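Sunday, late, with the last of the tea

Well, the newsletter has gone. It went at ten past four this afternoon, to 2,362 people who have at some stage bought a tyre, a helmet or a raffle ticket from Hastico, and I have been wandering through the house ever since like someone who has put a child on a plane.

I do want to write down how the day went, as I always tell myself I'll remember and then by the next mailout I've forgotten everything and make all the same mistakes again. It was meant to be finished Friday. Marcelino had promised me his piece on the hill climb by Thursday lunch, and he did send it, bless him, but it was four times as long as the space and most of it was about a gearbox. A very good gearbox, I'm sure! I spent Friday night trimming it and feeling like a vandal, and then rang him Saturday morning to confess, and he laughed and told me he'd only put the gearbox in so I'd have something to cut. I don't know whether to believe him. I left one sentence of it in, out of affection.

Then there was the subject line. I had "July news from the workshop", which I thought was friendly and plain, and Marcelino Cavalcanti, who has never in his life sent an email with a subject line at all, wanted "START YOUR ENGINES" in capitals. We went back and forth. I said it would land in everybody's junk folder, he said it was a classic, I said so is measles. In the end we settled on "Winter tyres, the hill climb, and a favour to ask", and I'm rather fond of it. The favour is the survey. We'd like to know who still reads the thing on paper, and there's a 50 dollar voucher for whoever's name comes out of the hat.

The list itself took most of this morning. I moved it all over to Cenden last month from the old program (Xue, which I'd grown used to, the way you grow used to a sticky drawer) and the two of them don't agree about what a surname is. Everyone with a double-barrelled name had lost the second half. I fixed those by hand, with the radio on, and found 70 addresses which have been bouncing since goodness knows when. I felt a bit sad taking them off. Some of them I remember from the counter, from when I first started and we were still folding the newsletter at the kitchen table and licking the stamps. One was the fellow with the orange Torana who always brought us mandarins. I've put his name on a sticky note and I'm going to see if there's a phone number in the old book, because I would hate for him to think we'd dropped him.

Sent myself a test at two. The picture of the tyre rack came up sideways on my phone and perfectly all right on the computer. Sent another test. Sideways on both. Had a biscuit. Saved the picture again under a different name, which is the only trick I know, and it behaved. I also caught "break pads" in the second paragraph, in a newsletter from a motorsport shop, and went cold all over. I had read that paragraph 5 times.

And then I pressed the button, and the little bar went across, and that was that. All that fuss and it takes less time than boiling an egg.
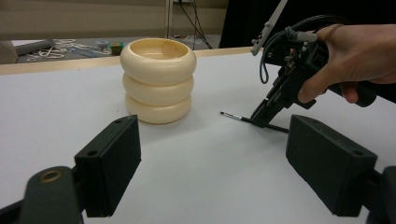
Cream stacking rings on the white table.

Two replies by teatime. One was an out of office and the other was from a lady in the hills who wanted to say she'd enjoyed the bit about the gearbox and was there any more of it. I've forwarded that to Marcelino without comment. I expect I'll be hearing about it until Christmas.

Tomorrow I must ring Lomico about their ad, as they've paid for the half page and sent artwork the shape of a bookmark. Also ask Cenden whether the unsubscribe link can be a bit bigger, I had to squint to find it and it seems only polite to let people leave easily. Also milk, and the dry-cleaning. I've told myself I won't look at the open rates until after breakfast, and I've already looked twice.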